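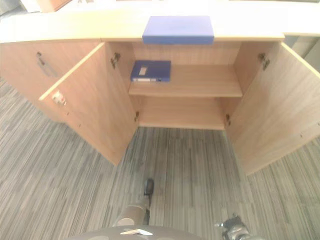

The Cabinet Will Not Save You

21 April 2023

Every office I have worked in has at some point decided that its problem was storage. The desks were a mess, the printer sat on a pile of something, and so the answer had to be cabinets. Low ones, usually, with an oak look and doors that close. They get put along a wall on the carpet, everything goes in, the doors shut, and people stand back and say how much bigger the room feels. For a week it does.

I don't believe in it. I've been through two of these cleanups, one at Grason and one at Udero, and both went the same way. The paper moved from where we could see it to where we couldn't. At Grason we bought the Fontana line, which came with a brochure that used the word "calm" more than any furniture brochure should. At Udero we had whatever the last tenant left behind. I can't say the brochure made a difference.

Consider what a cabinet with doors and one shelf asks of you. You have to bend down, because it's low. You have to open two doors, and they need floor space to swing into, so whatever chair or bag is parked there has to move first. Then you're looking at a blue binder lying flat on the shelf, and you have to decide whether it's the one you want. Meanwhile the blue box is up on top, because the top is at hand height and takes no effort at all. I have never seen a cabinet top stay clear. If you sell people a flat surface they'll put things on it, and they'll be right to.

The binder lying down is my favorite example of how these systems fail. A binder is made to stand up. Standing, it can sit in a row with others and be pulled out with one finger. Lay it flat and it becomes the bottom of a pile. Someone puts an envelope on it, then a catalog, then a second binder, and by August the one you want is under eleven other things and you've printed the document again. I know how this goes because I have done it, more than once, with the same document.

People who like cabinets tell me the trouble is discipline. Label the shelves, they say. Give each thing a home. We had labels at Udero – good ones, printed, with a border. The shelf marked "Contracts" held a kettle box and a bag of lanyards. A label on the inside of a closed door gets read by the person who put it there, on the day it goes up. After that it's decoration.

And the cost gets skipped over. A manager I worked under once timed himself looking for a warranty and gave up after 60 minutes. He had opened every door on that wall, some of them twice. He then ordered another cabinet. I wish I were making the point up, but I was the one who signed for the delivery.

What do I want in its place? Open shelving, mostly, at a height where a grown adult can read a spine without kneeling. Fewer binders. A hard look at whether anything in the low cupboard has been touched since it went in. If it hasn't, the cupboard is a slow trash can with hinges, and a real trash can is cheaper.

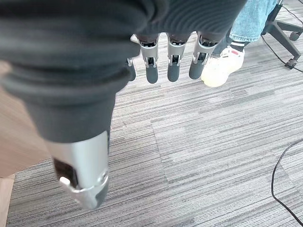 Brenda Heywood thinks I'm being unfair, and told me so at some length when I tried this argument on her. Her view is that open shelves look fine in the first month and dreadful for years afterward, that dust gets into everything, and that most people can't think straight with forty spines staring at them. She would keep the doors and throw out half of what's behind them. A closed cabinet that is half full, she says, works perfectly well, and I've only ever met stuffed ones.

She may be right about the dust. I'm less sure about the half-full cabinet, which I'd put with the empty inbox as something I hear described more often than I see. Her own office runs on a set of Dudaner cupboards, and I asked her what was in the end one, the one with its door shut by the window. She had to go and look. It was brochures.

I'll grant her this much. There are things that belong behind a door: payroll, cleaning fluid, the good scissors. For those, one cupboard will do, and it should be small enough that filling it is a nuisance. My quarrel is with the wall of them, bought in a hurry before anyone has sorted a single drawer. Sort first. Pull the lot out onto the carpet, leave it there for a day so that everybody has to step around it, and see who comes to claim what. Then measure what's left, and only then open the catalog.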